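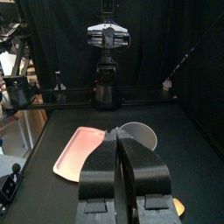

How often do you have to recheck the zero on a two-finger gripper? Every 50 cycles on ours, and again any time somebody has had the fingers off.

I learned that the slow way. When I joined the Orik cell in June I figured looking after it would mean wiping down the table and restarting the software now and then. My partner Müzeyyen Yazıcı had already done most of the wiring, so I got the gripper, and the gripper ate my whole summer (and then a good bit of the fall!).

The trouble was that the fingers didn't close the same way twice. I'd command a full close, they'd meet fine, and then a few runs later the controller would say closed while I could still slide a strip of paper between the tips. I blamed our Miner script first and rewrote it, which was fun but fixed nothing. Then Jerome Abella from the Mangubat shop came by, wiggled the left finger with his thumb and asked me when I'd last tightened the screws. Um, never?

So I pulled both fingers and cleaned the threads. Two of the screws on the left side were loose enough to turn by hand. I put everything back with a little threadlocker, closed the gripper slowly and set the zero with the tips just touching. Then I let it sit overnight before running anything, and that part is boring but please do it.

After that I ran 90 open-close cycles and checked the gap with the paper strip as I went. It held for the first 50 or so and then started to drift a tiny bit, so that's where our interval comes from. It's a pretty crude test – I'd like to do it again with a real feeler gauge.

A few things for whoever gets the cell next. Power the arm down before you touch the fingers. Mark left and right before you take them off (I used a paint pen on the inside). The spare screws are in the Trisorora box with the hex keys, and there were 42 left when I put the lid back on. Log every re-zero in the notebook, even the quick ones. Müzeyyen is still working on a script that does the check by itself, and her draft is in the shared folder with the wiring notes.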